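家用工具箱的凹槽是怎样定下来的：访Piroska Borbély

采写：Yaryna Tymoshchuk
访谈日期：2020年1月11日

Piroska Borbély在Stenivum负责手工具套装的箱体排布，工作内容从工具清单到货之后开始，到箱体模具签样为止。她的办公室在Bonenbridge厂区二楼，隔壁是样品间，货架上按编号存放历年的签样箱。访谈在样品间的工作台旁进行，中途Nisha Bisht加入了一段，她负责同一条产品线的跌落与开合测试。

谈话从箱体材料开始。Borbély说，市面上带成型凹槽的黑色塑料工具箱，多数采用双层中空吹塑，外壁和内壁在同一副模具里一次成型，中间留有空腔。“外壁要平整，要能印字、贴标，内壁要跟着工具的轮廓走。两层壁的要求不一样，但是料是同一根管坯吹出来的，所以壁厚分配是第一个要解决的问题。凹槽越深，侧壁拉伸越大，槽底的转角就越薄。”

她从货架上取下一只剖开的旧样品，指着凹槽底部的圆角。按她的解释，转角半径做小了，槽形看起来清楚，工具也卡得紧，但那个位置的料会被拉薄，用手指按压时能感觉到变形。转角半径做大，壁厚均匀一些，工具则容易在槽里转动。Stenivum的做法是把受力的卡点和不受力的轮廓分开处理：卡点只保留在工具的细颈处或手柄中段，其余部分的轮廓放宽。

“早期的图纸是把工具外形直接偏移一圈，当作槽形。”她说，“看着很漂亮，实际上手柄的公差一变，整圈都紧，拔不出来。后来改成局部卡紧，两个点就够了，最多三个点。”

关于公差，她谈得比较细。套装里的工具往往来自不同的供应商，同一规格的钢丝钳，换一家供应商，手柄的包胶厚度就可能不同。箱体的模具一旦开好，再改凹槽的成本很高，所以排布工程师要在清单阶段就确认每件工具的尺寸上下限。她的团队有一份内部表格，每件工具记录总长、最大宽度、最大厚度、重心位置和抓取位置。抓取位置单独成列，因为它决定手指凹坑开在哪里。

“手指凹坑是投诉最多的地方。”她说，“用户不会说凹坑开错了，用户会说工具卡死了，或者说箱子质量差。我们把退回来的箱子打开看，卡点没有问题，是凹坑太浅，手指下不去。戴手套的时候更明显。”

谈到手指凹坑的尺寸，Borbély没有给出统一的数值。她说，螺丝刀一类的细长工具，凹坑一般开在手柄后段，两侧对称；钳子开在两支手柄之间，从中间向上提；卷尺比较特殊，外壳本身厚，露出槽口的部分多，通常不需要单独的凹坑，用两根手指夹住外壳两侧即可取出。

卷尺的话题延续了一段时间。家用套装里常见的是短卷尺，以2米的规格居多。笔者问到为什么不配更长的，Borbély的回答从箱体厚度讲起。卷尺的外壳直径和厚度随尺带的长度和宽度增加，外壳厚度会直接决定底盘的深度，底盘深度又决定箱体合上之后的总厚度。“一套工具里，最厚的东西通常是卷尺或者锤头。锤头的方向可以转，卷尺转不了，只能平放。所以卷尺选定之后，箱子的厚度基本就定下来了。”

她补充说，换成更宽更长的尺带，外箱的装箱数会减少，运输成本随之变化，这部分由采购核算，排布工程师只提供箱体的外形尺寸。至于两米的长度在家里是否够用，她认为量柜子、量门洞宽度、量窗帘杆都可以，量房间进深需要分段，读数要做记号后相加，误差会累积。“如果用户要量整面墙，应该另外买一把。套装里的卷尺不是按这个用途选的。”

接下来谈到的是箱盖和底盘的分工。按Borbély的说法，排布的一般原则是重的放底盘，轻的放箱盖。锤子、扳手、钳子放在底盘，美工刀、测电笔、绝缘胶带、精密螺丝刀放在箱盖。理由与铰链有关。吹塑箱的铰链有两种常见做法，一种是箱体自身的薄壁弯折，一种是两半箱体各自留出铰链孔，用销穿起来。无论哪一种，箱盖越重，打开时铰链承受的冲击越大。

Nisha Bisht在这时加入谈话。她带来一份开合测试的记录，但说明其中的数据不对外公布，只能谈方法。测试时箱体装满工具，平放在台面上，打开箱盖并让它自由落到台面，然后合上，扣好搭扣，重复进行。检查的项目有铰链处的发白和裂纹、搭扣的松动，以及每件工具是否仍在槽内。

“箱盖上的工具最容易掉。”Bisht说，“箱盖竖起来的时候，槽口是朝前的，工具靠卡点挂在上面，重力往外拉。过了竖直位置再往后放，又变成平放。所以最危险的是中间那一段。胶带是圆的，卡点不容易做，测试里掉得最多的就是它。”

Borbély对此作了补充。绝缘胶带放在圆形凹槽里，通常靠槽壁上几处小凸起夹住外圈，有的设计在中心留一个凸柱，让胶带的纸芯套在上面。问题在于胶带是消耗品，外径会随着使用变小，外圈的凸起用过一段时间之后就夹不住了，中心凸柱则不受影响。凸柱的缺点是吹塑难度高，柱子细而高的时候，料不容易走到位，顶部可能过薄。她的团队目前的做法是凸柱做得矮一些，外圈的凸起保留。

“另外一个问题是用户补货。”她说，“原来的胶带用完了，他们买新的，新的芯径不一定一样，宽度也不一定一样。宽了，箱盖合上会顶住底盘的工具。我们在槽深上留了一点余量，留多了又浪费厚度。”

谈到精密螺丝刀时，她提到了并排放置的间距。两支细螺丝刀放在一起，手柄之间的间距如果小于手指的宽度，取一支的时候会碰到另一支。加大间距又会占用箱盖的宽度。折中的办法是让两支的手柄前后错开，或者共用一个较宽的手指凹坑。她倾向于共用凹坑，因为错开之后，杆部的槽也要错开，对后续更换工具不利。

美工刀的凹槽则要考虑滑块。可伸缩美工刀的滑块高出刀身，滑块如果朝下放，槽底要加深；朝上放，合盖时可能与底盘的工具干涉。她的建议是滑块朝上或朝侧面，并在清单阶段确认滑块处于最后端的锁定位置。刀片未完全收回就放进箱盖，合盖时刀尖有可能划伤凹槽边缘，也会在下次取刀时伤手。说明书上对此有提示，但她不认为多数用户会读。

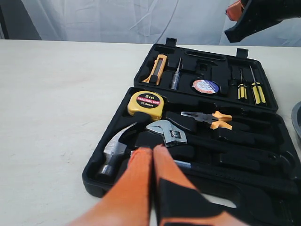 使用一段时间之后，凹槽与工具的对应关系通常会变乱，Borbély把它称为“归位率下降”。她的团队做过一次回收检查，从Bonenbridge周边的用户手里收回了42只用过的工具箱，登记每个凹槽的状态：原工具在位、其他工具占位、空置。登记工作在五月完成，由Tamer Abu Hammour执行，他当时负责售后件的拆检。

按照Abu Hammour的登记，42只箱子里有17只的箱盖内至少有一件工具放错了槽，有23只的底盘内有工具叠放。两类情况可以同时出现在一只箱子上，所以这两个数不能相加。叠放的意思是工具没有落入凹槽，压在别的工具上面。Borbély强调，这次检查没有抽样设计，只能说明问题出现在哪里，不能用来推算比例。

“底盘叠放的原因比较集中。”她说，“锤子占的槽最长，如果锤子没有放到底，后面放上去的扳手和钳子就都下不去，一件压一件。用户看到箱盖还能合上，就不管了。合得上是因为箱盖那一侧有空槽，上面的工具正好顶进空槽里。”

她解释了这一点对箱体的影响。箱盖一侧的凹槽空置以后，合盖时会多出一部分空间，底盘里叠高的工具可以伸入其中。箱子能合上，搭扣也能扣住，但工具之间没有固定，搬运时会来回撞击。金属件撞击凹槽的薄壁，时间长了会产生压痕，压痕处再受力容易开裂。回收件中开裂的位置多数在底盘锤头附近。

笔者问，工具缺失是否也在登记范围内。Borbély说空置的凹槽单独成列，但登记时不追问原因。有的工具被拿到厨房抽屉里长期使用，有的损坏后丢弃，有的借出后没有归还，从箱子本身看不出差别。能看出来的只有凹槽的轮廓。“黑色箱体有一个缺点，空槽的形状在室内光线下不太好认。槽和槽之间没有颜色差，只有高低差。用户拿着一件工具，要对着看一会儿才知道它应该放在哪里。”

对这个问题，团队讨论过几种方案。第一种是在槽底压出工具名称的凸字。凸字在吹塑件上可以做，但字号不能太小，笔画也不能太细，否则成型后模糊；细长工具的杆部凹槽放不下字，只能放在手柄段。第二种是在凹槽旁边贴标签，成本低，缺点是聚乙烯表面不容易粘牢，需要做表面处理。第三种是附一张布局图，放在箱盖外侧或说明书里。第四种是改用浅色的箱体。

“浅色箱体我们试过。”她说，“空槽确实好认，脏也好认。工具上有防锈油，第一次打开就会在槽里留下印子，销售那边不接受。”最后采用的是凸字加布局图。凸字只用于外形相近的工具，例如长短相近的螺丝刀，锤子和卷尺的凹槽外形差别大，不做标注。

她接着谈到整理的具体顺序。工具叠在底盘里时，她建议先全部取出，放在台面上，不要在箱内一件一件调整。箱体完全打开，箱盖放平，使两半都得到台面的支撑。随后按凹槽长度从长到短归位：先放锤子，再放活动扳手，然后是钳子和卷尺，最后处理箱盖里的轻件。归位时用拇指按压卡点位置，听到或感觉到卡入即可，不要按压工具的端部。端部受压会让另一端翘起。

活动扳手的归位有一个前提。扳口开度不同，扳手头部的外形也不同，凹槽一般按扳口闭合的状态设计。扳口张开时，活动钳口伸出头部轮廓，可能卡在槽口上。归位之前应当转动蜗轮，把扳口收拢。蜗轮的滚花部分需要保持清洁，有碎屑时转动会发涩，可以用旧牙刷清理后滴一滴轻质机油，擦去多余的部分。

“扳手收口这件事，说明书里也写了。”Borbély说，“我们后来在图纸上把槽口那一侧放宽，让它开着一点也能放进去。完全张开还是放不进去。”

钳子的情况类似。钢丝钳的凹槽按手柄并拢或略微张开的状态设计，取决于钳子是否带回弹。不带回弹的钳子，两支手柄可以停在任意角度，用户放入时需要自己并拢。包胶手柄的表面摩擦力大，放入凹槽时可能在槽口处停住，看起来已经到位，其实悬着一段。Bisht说，她在测试中判断钳子是否到位的方法是看钳口，钳口贴住槽底即为到位，手柄处的高度不作为依据。

羊角锤的问题主要在锤头。羊角一侧有弯度，敲击面一侧是平的，两侧外形不对称，因此在槽中只有一个方向能够放平。放反之后，锤头会抬高。Borbély提到，同厂的另一条产品线Brilach曾经把锤头的槽做成两个方向都能放的形状，结果锤头在槽内可以晃动，跌落测试没有通过，后来恢复为单一方向，并在锤柄处增加了一个卡点。

跌落测试由Bisht介绍。测试时箱体合上，搭扣扣好，分别以平面、棱边和角落着地。着地之后先不打开，先听有无松动件的响声，再打开检查每件工具的位置。锤子脱槽是最常见的不合格项，其次是扳手。轻件脱槽的情况有，但它们在箱内造成的损伤有限。她说测试所用的箱子均为全套配置，缺件状态下的跌落没有列入标准，内部做过几次观察性的试验，叠放状态下锤子会撞到箱盖一侧的槽壁。

“从测试的角度看，缺件之后箱子的表现不好预测。”Bisht说，“空的槽多了，里面的东西往哪边走都有可能。”

搭扣是另一个独立的部件。Stenivum的搭扣为单独注塑后装配到箱体上，材料与箱体不同，要求反复弯折后仍能保持扣合力。Borbély说搭扣的安装座在箱体边缘，要避开凹槽的深槽位置，否则安装座后方没有足够的实料支撑。排布时先确定搭扣和提手的位置，再摆放工具，这个顺序与外人的设想相反。她见过外部设计公司提交的排布图，工具摆得很满，边缘没有给搭扣留出位置，只能退回重做。

提手的位置还涉及重心。箱子竖着提起时，底盘和箱盖左右并列，底盘一侧较重，箱体会向底盘方向倾斜。排布时要求两半合在一起之后重心尽量靠近提手中线，但由于重的工具都在底盘，完全对中做不到。沿箱体长度方向的平衡比较容易调整，把锤头和扳手头部放在相反的两端即可。是否采用这种放法还要看手柄能否交错，两支长手柄交错时，凹槽之间的隔壁会变窄，隔壁过窄则成型时两侧的料会粘连。

笔者请她谈谈测电笔。家用套装中的测电笔外形像一支细螺丝刀，透明手柄内有氖管，用户接触尾端的金属部分，刀头接触被测导体，氖管发光表示带电。Borbély说，从排布角度看，它与普通螺丝刀没有区别，区别在使用限制。透明手柄不能有裂纹，受过重压的测电笔不应再用于检测，所以她不赞成把它放在底盘，与重件同处一侧。

她特别说明，测电笔的刀头可以拧小螺丝，但是不适合施加较大的扭矩。杆部细，手柄内部有电阻和氖管，扭矩过大会使内部接触不良，之后即使导体带电也可能不亮。“一支不亮的测电笔比没有测电笔危险。用之前要先在确认带电的插座上试一下，亮了再去测别的地方。”她建议涉及固定线路的检修交给持证电工，套装里的这件工具只用于初步判断。

绝缘胶带的保存也被提到。胶带存放在箱内温度变化较大的位置时，例如阳台或汽车后备箱，胶层会变软，从侧面溢出，粘住凹槽。取下后槽壁上会留下残胶，残胶沾上灰尘，下一卷胶带放入时不易到位。清理时可以用少量酒精擦拭，聚乙烯箱体一般不受影响，但印刷的标签会被擦花，应避开。

凹槽内的金属屑和灰尘，她建议用软毛刷清出，不用水冲。双层中空箱体的安装孔和铰链处可能有缝隙，水进入空腔后不容易排出。如果确实需要用湿布擦拭，应在擦拭之后敞开放置，待表面干燥再放回工具。工具本身归位前也应擦干，凹槽贴合工具表面，水分滞留在贴合面之间，钢件容易生锈，生锈的位置常常与卡点的位置重合。

谈到哪些工具适合放进带凹槽的箱子，Borbély的判断比较保守。她认为成型凹槽箱适合工具种类固定、使用频率不高的情况，例如一般住户。工具种类经常变化的人，应当使用敞口工具包或带分隔的抽屉箱。她自己家里用的就是敞口包，因为她经常把样品工具带回去试用，外形各异，没有哪只箱子放得下。

“凹槽的作用是固定和清点。”她说，“看一眼就知道缺什么，前提是放回去的时候每件都放在自己的位置上。如果不归位，凹槽就变成了障碍，占掉的空间还不如一个空盒子多用。”

对于已经缺件的箱子，她给出了几种处理办法。第一种是按凹槽尺寸补购，购买前量取凹槽的长度和手柄段的宽度，携带尺寸去比对。精密螺丝刀的补购相对容易，手柄直径的差别不大；钳子和扳手较难，同一标称规格的外形差别明显。第二种是把空槽改作他用，例如在较宽的槽内放置小密封袋，存放膨胀管和木螺丝。密封袋的高度不能超过槽口，否则合盖时会被底盘工具压破。第三种是用闭孔泡沫裁成条，填入放了非原配工具的凹槽，消除晃动。

泡沫的做法由Bisht提出过疑问，她担心泡沫吸附机油后变软、掉屑。Borbély同意定期更换，并指出应当选用闭孔聚乙烯泡沫，不使用海绵。裁切时宽度略大于缝隙，靠自身弹力固定，不涂胶。涂胶以后如果要恢复原状，槽壁上的残胶很难去除。

她提到售后部门收到过一位用户的来信，写信人是Donnie Pollock，信中附有一张手绘的改装图，把箱盖内一排空槽用小刀切开，连成一个长槽，用来放钢锯条。Borbély看过图后回信，建议不要切开凹槽之间的隔壁。隔壁连接内外两层，起到加强筋的作用，切开之后箱盖刚度下降，搭扣处会翘起，而且切口通向空腔，小件会掉进去取不出来。对方后来回复说箱子已经切过了，搭扣一侧确实需要用手压住才能扣上。

“那封信我留着。”她说，“后来的图纸上，我们在箱盖加了一条浅的通用长槽，没有指定工具。放铅笔、放锯条都可以。它占的地方不大，正好在铰链这一侧，深槽本来也做不了。”

这条长槽首先用在代号为Thân的箱体上。按她的介绍，Thân的底盘排布与上一代基本一致，改动集中在三处：箱盖增加通用长槽，胶带槽增加矮凸柱，锤头处槽底的转角半径加大。锤头处的修改来自回收件的裂纹记录。转角半径加大之后，锤头两侧的间隙变大，于是把锤柄的卡点向锤头方向移动，以限制晃动。卡点移动又影响到相邻扳手的手指凹坑，凹坑改为单侧。她说一处修改引起几处连带修改是常态，签样之前的图纸版本很多，样品间货架最下层放的都是中间版本。

笔者看到，货架下层的箱体上用白色油性笔写着修改位置和日期，有些凹槽内贴着胶布，用来模拟加厚的槽壁。Borbély解释，在修模之前，可以先用胶布或蜡片在样品上调整间隙，试放工具，确认手感后再把厚度换算到模具上。因为是增料还是减料对模具的影响不同，模具上去除金属容易，补回金属需要焊补，所以第一版模具往往有意把凹槽做得偏松或偏紧，视模具的结构而定，为后续修改留出方向。

在模具一侧，内壁的凹槽对应模具上的凸起。要让箱体的凹槽变大，模具的凸起就要变大，需要补料；要让凹槽变小，削去凸起即可。所以首版凹槽通常偏大，试装后逐步收紧卡点。她说刚进入这个岗位的人容易把方向记反，图纸标注时要求同时写明“箱体侧”或“模具侧”。

收缩也要计算在内。吹塑件脱模后继续收缩，厚处收缩多，薄处收缩少，长槽沿长度方向的变化比较明显。试装不能在脱模后立即进行，要等箱体放置到尺寸稳定。她的团队在早期吃过亏，刚脱模的箱体试装合适，隔天锤子就放不进去。目前的流程要求样品在样品间放置后再量测，量测时两半箱体都平放，不扣搭扣。

关于颜色，笔者注意到许多套装的工具手柄采用黄色或橙色与黑色搭配，便问这是否与箱体有关。Borbély说手柄颜色由品牌方决定，排布工程师不参与，不过在黑色箱体里，浅色或鲜艳的手柄确实容易辨认，取用时有利。纯黑手柄放在黑色箱体里，手柄与凹槽的边界不明显，工具没有完全落槽时也不容易察觉。她在评审时会要求对全黑手柄的工具做一次目视检查，检查人站在台前，判断该工具是否到位，判断错误较多的，就调整凹槽深度，让到位时的手柄顶面与周围平面齐平。

“齐平是一个很好用的基准。”她说，“高出来就是没放好，用手掌抹过去也能知道。”

访谈结束前，Borbély把工作台上的一套样品重新装箱，过程与她先前所说的顺序一致：锤子、扳手、钳子、卷尺，然后是箱盖里的轻件。扳手放入之前，她转动蜗轮收拢了扳口。合盖时她先用手托住箱盖，越过竖直位置后放慢，箱盖落下后依次扣上两个搭扣，再把箱子竖起，轻轻晃动，听里面有没有响声。

样品箱放回货架时，铰链一侧朝下，提手朝外。她说长期存放应当平放，底盘在下，竖放会让卡点持续受力，签样箱竖放只是因为货架层高有限，每次取用后需要打开检查一遍。Thân的签样记录存放在同一货架的文件夹里，最后一页尚缺测试部门的签字，Bisht当场补签，并在备注栏写明胶带槽需在量产首批中复检。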